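Driving with a trailer: which way out past the old town?

stasa_336
Hello all! We're moving my aunt to Wegscheid in September, with a rented trailer and far too many potted plants, and I'd love advice on the last part of the drive. I get nervous at big crossings with scooters and vans coming the other way. 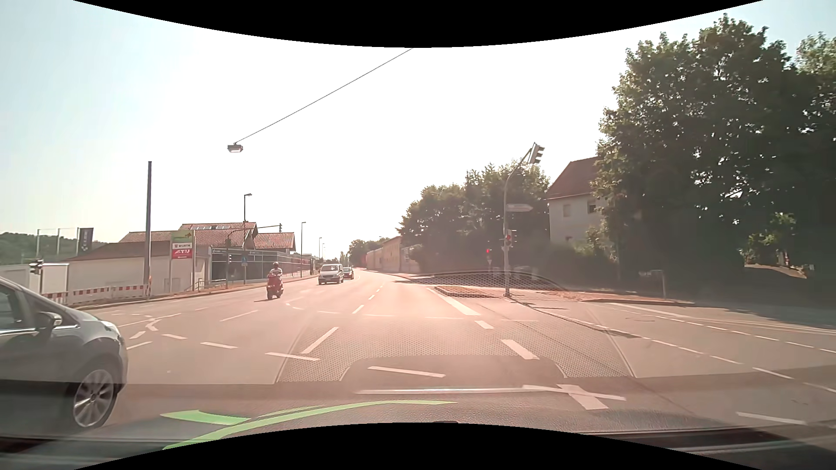
My husband says I worry too much, but he isn't the one driving — he'll be holding the ferns.

Gronska
Bless you, I did this with a piano! The long straight road with the poplars is the easy bit, so stay in the right lane, breathe, and let the hurried ones go by.

Elard
I disagree a little, I find straight roads make me drift off. I'd stop for coffee first.

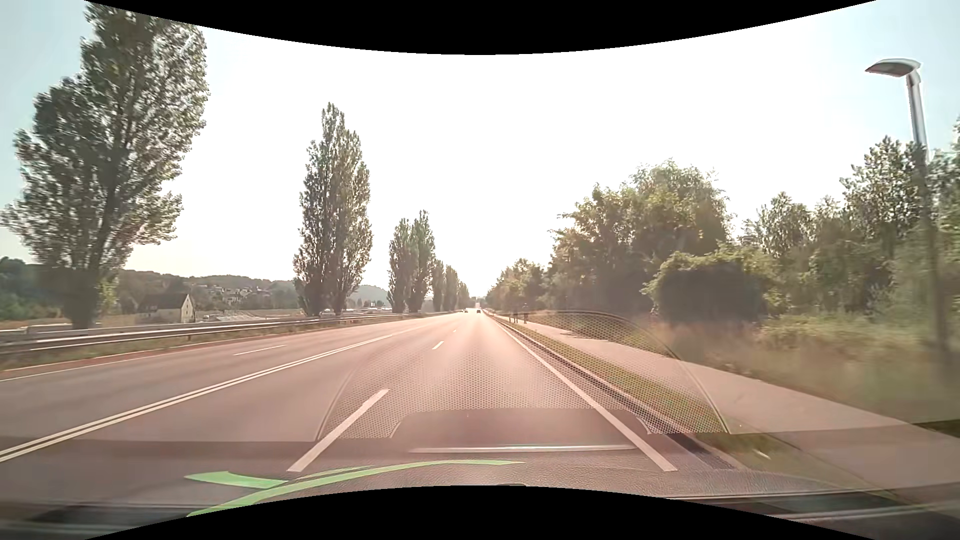 At the big signals

Gronska
Read the orange signs early. Wegscheid is the one with the 388, arrow to the left, and it shares its sign with Freyung and the 12. The Veste Oberhaus sign points left too, so don't let that one fool you (it fooled me, piano and all).
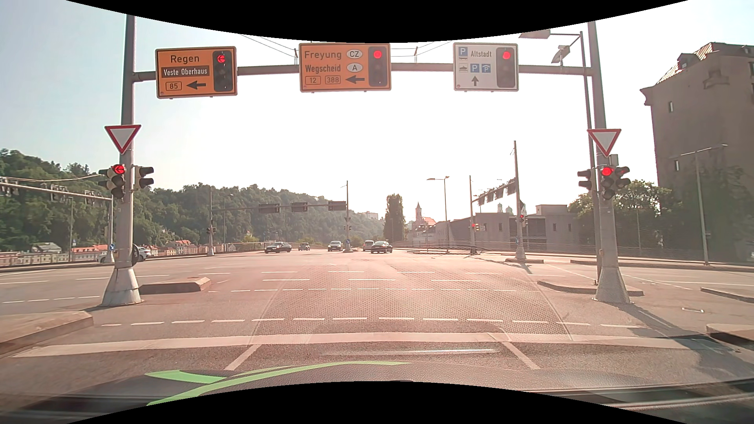 Anselmo Cárdenas
I'd skip the town completely with a trailer, even if it costs you 5 extra minutes. Gronska is braver than I am!

stasa_336
Thank you, dears. Coffee first, then left for the 388.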